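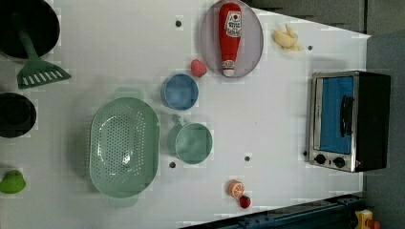 ## An open day with the people who watch the county

I have wanted to get inside the press room at the Brulon County Building ever since I moved here, and last week I finally did. They open it to the public once a year, along with the council chamber and the records office, and you sign up on a sheet at the library. I put my name down in pen, very firmly, and then spent days worrying that the sheet would get lost.

It didn't get lost. I parked behind the old courthouse (free, if you can find the entrance, which is on the side you don't expect) and joined a line of people on the steps. The woman in front of me had come to complain about a culvert and thought this was the place to do it. She stayed for the whole tour anyway and asked better questions than I did.

Our guide was Omprakash Uniyal, who covered the county for the Osei Courier for most of his working life and now runs the press room desk. He talks fast and walks faster. Before we had all gotten through the door he was explaining that the room belongs to the county but the furniture belongs to the reporters, and that this has been argued over more than once. The desks were brought up the back stairs by three different newspapers, two of which are gone.

I had pictured something grander! It's a long narrow room on the second floor with a window over the loading dock. There are phone jacks all along the baseboard from the days when every paper had its own line, and somebody has painted over most of them in the same cream color as the wall. The public sees the chamber, with the flags and the good chairs, and then the writing up of what happened in there gets done in what is pretty much a hallway with a door at each end.
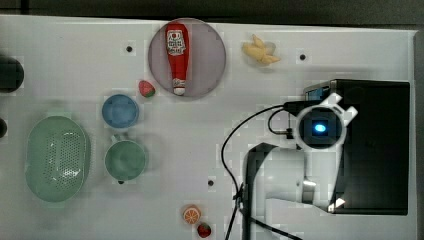 What I liked best was the bound volumes. The press room keeps its own run of council agendas, separate from the official set, with reporters' notes in the margins. Uniyal pulled one down and let us pass it along. Some of the notes are vote counts, some are plain rude, and one just says "ask about the gravel" underlined twice. I asked whether anybody ever did ask about the gravel. He said yes, and that it ran for eleven weeks on the front page and a deputy commissioner took early retirement.

He had plenty to say on how the coverage has changed. When he started, a regular meeting would have four or five reporters in the side seats, and if one of them missed a line they would check it with the next. These days it's often a single person, and some nights that person is watching the video from home and trying to hear over the air conditioning. The council posts its own summaries now. He was fair about those – he said the clerk who writes them is careful and honest – but a summary by the county leaves out whatever the county found boring, and the boring parts are where he used to find his stories.

That got a bit of a discussion going. A man near the back said he got all his council news from a neighborhood group online and it was quicker. The culvert woman said quicker wasn't any use to her if it was wrong, and that the same group had her road closing for a month when it was never closing at all. Uniyal let them go at it for a while. I think he was enjoying himself.

After that we had the records office, down in the basement, where the clerk on duty took us through how a public records request works. I took proper notes for this part, because I've been meaning to file one about the bus contract:

- You can ask in writing or in person, and you don't have to say why you want it.
- Name the department and a range of dates if you can. "Everything about buses" will get you a phone call.
- The office logged 1,634 requests last year, and 320 of those came from reporters. The rest were from lawyers, businesses and people like me.
- Copies are free up to a point and then charged by the page, so ask to look at the originals first.

I was surprised the press share was so small. The clerk said it used to be the other way around, and that she can tell when a newsroom has lost somebody because the requests stop arriving in that person's style.

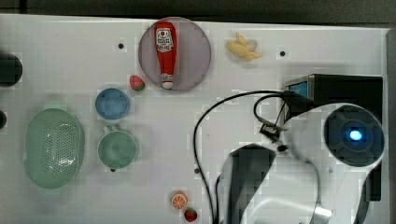 DRISUTSTEAD, September 18, 2023 – I'm finishing this up at the other end of the county, where I drove over to see the second half of the open day program. The town council here meets in what used to be a feed store, and the press section is a bench. One bench! It has a brass plate on it for the Drisutstead Advertiser, which closed before I was born.

There is a reporter, though. She works for a little outfit called Odov that covers four town councils and two school boards, mostly by email newsletter. It goes out to 2,767 addresses, and she told me she gets replies to nearly every issue, often from council members who want a word changed. Sometimes she changes it, if they're right. Mostly they want a softer verb.

She let a handful of us sit in on a work session, and I'll be truthful, the first hour was sewer bonds. I lost the thread almost right away. Then I looked over and she was writing steadily, and at the break she explained in plain words that the town was about to borrow money against a fee it hadn't voted on yet. I'd been in the same room hearing the same people and had missed it completely. I've thought about that a good deal on the drive home and since.

I asked the council president how he felt about having her there. He took a second over it. He said he didn't always like what she wrote, but on nights when the bench was empty the members came less prepared, himself included. I thought that was decent of him to admit to a stranger holding a paper cup of coffee.
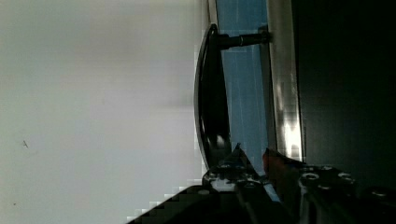 ## If you want to go next year

The sign-up sheet goes out at the main library in Brulon and fills up fast, so look in early. Both halves are free. The Brulon tour has a lot of stairs, and the elevator only serves the side of the building where the chamber is, so call ahead if that matters to you. They'll take you around the long way.

Bring a sweater for the records office. Lunch is on your own – the diner across from the county building does a good grilled cheese, and half the building eats there, so keep your ears open.

My bus contract request went in on the way out. I named the department and gave a range of dates, and the clerk stamped it and handed me the pink copy. I'll post whatever comes back.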